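4. Pouring from threaded necks into small cups

4.1 What we wanted to know

Most of the literature on pouring looks at spouts. Teapots, jugs, lab beakers, the odd milk carton. Screw-top drinking bottles get much less attention, though people share water out of them all the time: at a kid's game, on a picnic blanket, at the bedside when somebody wants a sip and not a whole bottle. The neck was made to take a cap. It was not made to pour. The threads sit right where the water leaves, and once the pour gets slow the water has a choice between falling free and creeping back along the metal.

So this section is on the slow pour. Small amounts, small cup, the bottle held close to flat. Fast pours are in Section 5 and behave a lot better.

4.2 Bottles and cups

Seven bottles, all screw-top, all from ordinary stores. Two were dropped from the slow-pour set early on, the Vorkarex because its neck has a pour insert that can't be pulled without tools, and a Boltix bottle because the body was dented before we got to it. The rest had open necks with outside threads. We left the threads exactly as bought, no polishing, no wax.

Cups were the Holloway children's size in the smallest diameter they sell, plus a Brimel tumbler for comparison. A small cup matters more than you'd think. With a wide tumbler, a stream that wanders still lands inside and the error never shows up. With a small opening it goes on the table and you have to wipe and write it down. Esperanza Whitfield argued for the small cup from the begining and she was right, the tumbler data are close to useless for this question and we only keep them in the appendix.

Tap water at room temperature. No juice, no milk. Sugar changes the clinging and we didn't want to deal with that yet.

4.3 The pour

Cap off, cap set aside well away from the cup so that drips from the cap don't get counted as drips from the neck. Bottle tilted over the cup with the mouth a little above the rim and slightly to one side of it. Tilt is increased until water comes over the lower lip and then held. The aim is the thinnest stream that stays a stream. If it breaks up into drops, tilt more. If it jumps out past the middle of the cup, tilt less.

How far the bottle has to go depends on how full it is. A nearly full bottle starts to run well before it's flat. A nearly empty one has to go past flat, and by then the shoulder is holding back a little pool of its own. We filled to the same mark on every trial for that reason, and still got differences between bottles with round shoulders and bottles with square ones.

Figure 3a. Slow pour, white bottle with a threaded metal neck, water falling to a pink cup. Note the droplets on the lower lip.

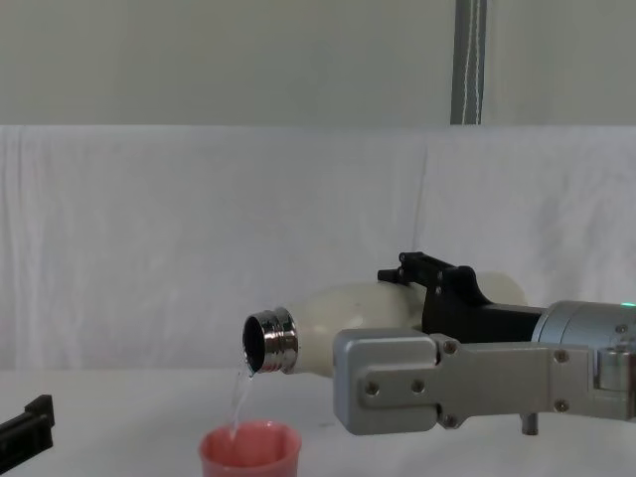
The lip is where most of the trouble is. Water that doesn't go into the stream hangs there, and what it does next depends on how the rim is finished. A sharp rim lets go. A rolled or rounded one holds on, and the hanging water gets bigger until it either joins the stream or slides back to the first thread. After that it's lost as far as the cup is concerned. It follows the thread around underneath, drops off from there or runs on to the body of the bottle, and ends up as the wet ring everybody knows.

We scored three things per trial. Whether the stream landed in the cup for the whole hold. Whether any water was on the table afterward. Whether the underside of the neck was wet past the first thread, checked with a folded strip of paper towel. Not elegant, but it agreed with weighing whenever we weighed, and weighing took forever.

4.4 Where the stream falls

In a slow pour the stream comes down close to straight from the lip. Good for aiming. It means the cup can sit right under the mouth and the person holding it doesn't have to guess at an arc. But it also means the lip has to be over the opening, and with a long shiny neck people tend to line up the wrong part. In our informal tries before the main trials the usual mistake was to center the neck over the cup, which puts the lip too far forward and the stream on the far rim or past it.

The stream also wavers some. Small side to side movement, more of it lower down. With the mouth kept low this never mattered. With the mouth raised to about a cup's height above the rim the misses started, and the splash inside the cup got worse too, so for the main trials the mouth stayed low.

Clear water in a thin stream is hard to see, by the way, and anyone repeating this should plan for it. Against a white table you mostly get glints. We tried coloring the water and gave up on it, it stained the paper strips and made the wet/dry call harder instead of easier. A colored cup helps more. The inside of the cup gives the eye something to judge the stream against.

Figure 3b. Thin stream falling almost vertically from the lower lip, cup directly under the mouth.
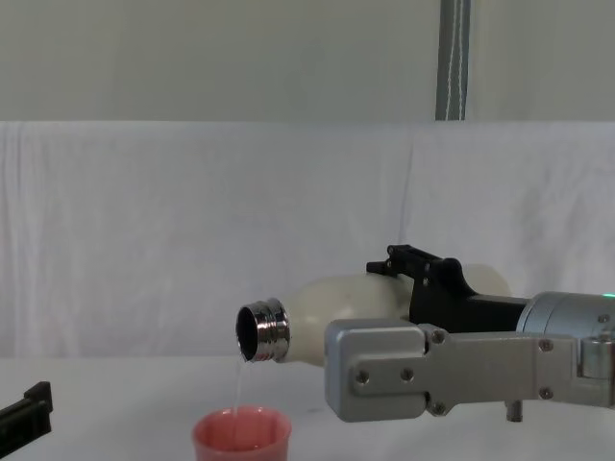
4.5 Ending the pour

Stopping turned out messier than starting. When the bottle comes back up, the last of the water has too little speed to leave the lip and goes down the threads instead. A quick upward turn cuts this down. A slow return makes it worse on every open neck we had, and the wetness past the first thread came almost entirely from this part of the trial and not from the hold.

We ran three returns: slow, quick, and quick with a touch of the lip against the cup rim. The touch works best by a clear margin. Parents and waiters do it already. It does put the bottle in contact with somebody's cup, so for shared water it's maybe not what you want to recomend, and we report it seperately.

4.6 Limits

One water temperature, one fill mark, new bottles only. Worn threads may well behave differently, and so may a neck with dried residue on it. We also didn't vary the table surface, which matters for spotting spills though not for making them. Glass necks are not covered here at all. See Section 6 for the two we tried.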